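Snack Packaging and Small Portions: Notes for Session 5
Household and Hospitality Skills, Ocampo Center
Instructor: Khadija El Khatib
Revised 19 July 2024
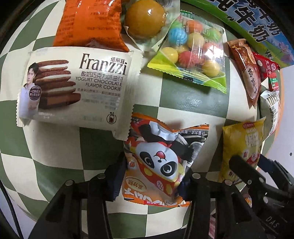 Last session covered bulk dry goods: rice, flour, beans, and the bins they go in. This session is on individually wrapped snacks, how to read a wrapper, how to sort a mixed lot, and how to put together a snack tray for a guest room or a break room. Bring your sorting sheet from the February packet if you have it. There are extra copies by the door.

1. Why single wraps are handled differently

A bulk bag has one date and one ingredient list, and everything in it was packed together. A mixed lot of single wraps can come from many makers, with different dates and different ingredients. Once the pieces are out of their outer box, the wrapper is the only record you have.

Two things follow from this. First, do not throw away the outer box until you have checked whether the small wrappers carry their own date. Some do and some don't. If they don't, cut the date panel off the box and keep it in the container with the snacks. Second, keep the wrapper closed. A piece with an open seam goes in the discard bowl even if the food looks fine.

2. Parts of a wrapper

Most of the small packets we use are the type called a pillow pack or flow wrap. A film is folded into a tube, sealed along the back, and closed at both ends. Terms you need for the worksheet:

End seal — the flat strip at the top and bottom. It often has a serrated edge, as on the Franzzi cookie package at the start of this handout. The teeth let you start a tear by hand.

Back seal — the long seam down the back, also called the fin seal. Ingredient text is often printed on either side of it. Flatten the seam with a thumb to read what is underneath.

Front panel — brand, product name, flavor, and usually a picture. The picture is there to sell the product. Do not use it to identify ingredients.

Date code — stamped or printed after the rest of the design, so it can be in a different color or slightly crooked. Look on the end seal first, then the back.

Crinkling near an end seal is common and is not a defect. What you are looking for is a gap, a pinhole, or a seal that peels when you press lightly on the packet. Press with the flat of two fingers. Do not squeeze.

3. Reading labels in more than one language

Our practice lot includes imported snacks, and you will not be able to read every word on every packet. You can still do a fair amount of sorting.

Some packets are printed in two languages. The Franzzi package has its flavor in Chinese, 酸奶巧克力味曲奇, and in English, YOGURT CHOCOLATE FLAVOR COOKIE. The Chinese line breaks down this way:

酸奶 yogurt
巧克力 chocolate
味 flavor
曲奇 cookie

Learn 味. It comes after the name of a flavor, and you will see it on a large share of Chinese snack packets. The brand name is also given twice, as Franzzi and as 法丽兹. When you fill in the sorting sheet, copy the name in the Roman alphabet if there is one. If there isn't, write a short plain description that another person could use to find the packet. For the orange one with the cartoon panda, "orange packet, panda in red, yellow dots" is enough. Do not write "panda candy" or "panda cracker" unless you have read what it is. A cartoon tells you nothing about the contents.

A flavor name is also not an allergen statement. "Yogurt chocolate flavor" suggests milk, and you should treat it that way, but the ingredient panel is what counts. If the panel is in a language you can't read, the packet goes in the "ask" group. Lorna Bañez keeps the translation binder at the front desk and will help you look things up. Please put the binder back when you are done with it.

4. Setting up the sorting surface

Use a clean tablecloth or mat. A checkered cloth works well for this exercise. The squares give you lines to work along, and you can give each product its own area without taping anything down. Clear everything else off the part of the table you are working on, including your phone and drinks.

Spread the whole lot out before you start sorting. People like to pull from the bag one piece at a time, and they end up changing their groups halfway through. Turn every packet face up. Large flat packages go toward the back, small ones toward the front where they won't get covered.

Pick packets up by a top corner, on the seal. The food sits in the middle and the seal is the strongest part of the wrapper. Cookies and wafers break when they are gripped across the center, and broken pieces can't go on a guest tray.

5. Sorting, first and second pass

First pass: sort by what it is. Cookies and crackers, candy, dried fruit, nuts and seeds, savory, and not sure. Do not sort by color or by brand. Brands often use the same layout for very different products.

Second pass: within each group, sort by date, nearest first. Anything past its date is set aside. Anything within 30 days of its date gets a dot sticker and goes to the break room tray. It does not go into guest rooms.

Then pull out everything that lists nuts, milk, egg, wheat, soy, or sesame, and mark the sheet. In a cookie group that may be all of it. Mark it anyway.

The "not sure" group should be small when you finish. If it is bigger than any of your other groups, go back to the packets and read the backs.

6. Building a tray

The standard guest room tray at Ocampo holds 5 items: two sweet, two savory, one fruit. Use the shallow Lilteo tray, not the deep one — things slide to the bottom of the deep one and the guest sees a pile of seals.

Front panels face the door. Larger packages stand or lean at the back. Don't overlap names. If a product has English on only one side, that side faces out. Tuck the allergen card under the front edge so that it can be read without moving anything.

Break room trays are less formal. Fill the basket, keep the dotted packets on top, and put nut products in their own dish with a label.

7. Storage

Single wraps go in lidded bins, one product group to a bin, in the dry cupboard in Room 239. Chocolate and cream-filled cookies go on the lower shelf, away from the water heater. Last summer a bin of them was left on the top shelf and the filling softened and set again with an oily look. They were safe to eat but could not be served.

Do not use rubber bands around packets. They cut into the end seals. Sadilik clips are fine on larger bags that have been opened for staff use, with the opening date written on tape.

Wipe out each bin when it is empty, before it is refilled. New stock goes under old stock.

Worksheet for this session

Work with a partner. Each pair gets one bag from the practice lot and one cloth.

Sort the lot as in section 5 and fill in the sheet. Choose 2 packets you could not read, look them up in the binder, and copy out the product name with its meaning. Build one guest room tray and have another pair check it against section 6. Return all sealed packets to the bag.

Reading before next session: the Oltura pantry guide, chapter on date codes. Skip the part on canned goods. We will come back to that with the can opener demonstration.

Sheets go in the gray folder with both names on them.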